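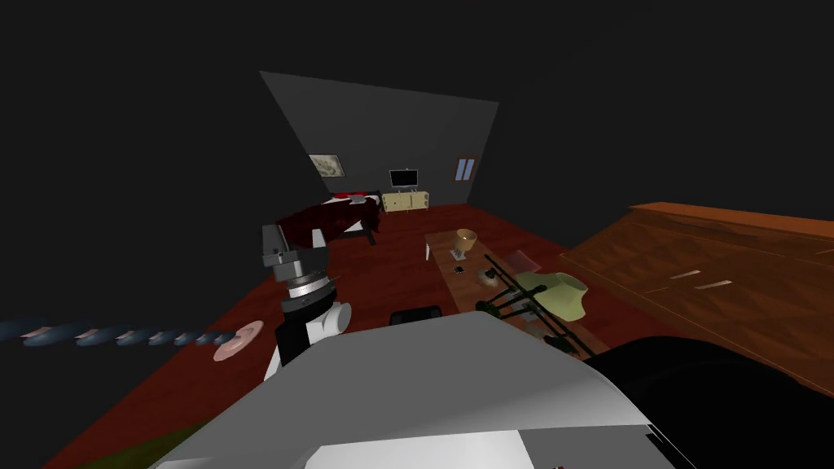

4.2 Where the television ends up

Bedrooms next. Living rooms were simple enough, one screen, one sofa, everybody agrees on the good wall. Bedrooms in the Trameck and Plollavar blocks are harder because the bed takes up the one long wall and everything else gets what is left.

Records for this part come from the Drallatari housing survey, 2,000 households, bedroom pages only. Pages with no floor sketch were dropped. Where a household gave two sketches we kept the later one. Coding followed the sheet in the appendix; the "other" box was used more than we would like, see 4.4.

Main pattern: screen goes on the wall opposite the bed, at cabinet height. Wall mounting was rare, even in the newer Plollavar units where tenants are allowed to drill. Reasons given in the open answers are mostly about storage. People want a low cabinet anyway, for bedding, winter clothes, papers, and once the cabinet is there the television goes on top of it. Several tenants said they bought the cabinet first and only later moved a screen in from another room. The usual arrangement is the one in Figure 4: flat screen on a low cabinet with doors, a small framed picture to the left, window farther along on the same wall.

The window matters. A screen on the window wall gets less direct glare than one facing it, but the viewer then has daylight and screen in view together, and tenants complained about this more than about reflections. Curtains stay closed in the afternoon. In 15 percent of the Trameck answers the curtain was said to stay closed all day, which has obvious consequences for the heating and lighting figures in section 5 and probly for plants, which we did not ask about.

Outlets. The Menon units have a single outlet on the wall opposite the bed, near the corner, and the cabinet drifts toward it. Median distance from outlet to screen was 7 feet there, against 9 in Trameck, where extension cords are common. We read this as the cord deciding the layout in Menon, and the layout deciding the cord in Trameck. Not tested. Would need move-in dates, which the survey only has for part of the sample.

Pictures and other wall items were coded loosely, present or absent and which side of the screen. Left side more often than right. No explanation offered; could be the door swing. Mirrors were coded with pictures by mistake in the first batch and have been seperated out since, the totals in Table 6 are the corrected ones.

One caution on age. Older tenants are over-represented in Trameck and they keep furniture longer, so cabinet height there may say more about when the cabinet was bought than about how anyone wants to watch. Height by age of tenant is in Table 7. Seating in the bedroom (chairs, bed edge, floor cushions) is taken up in 4.3.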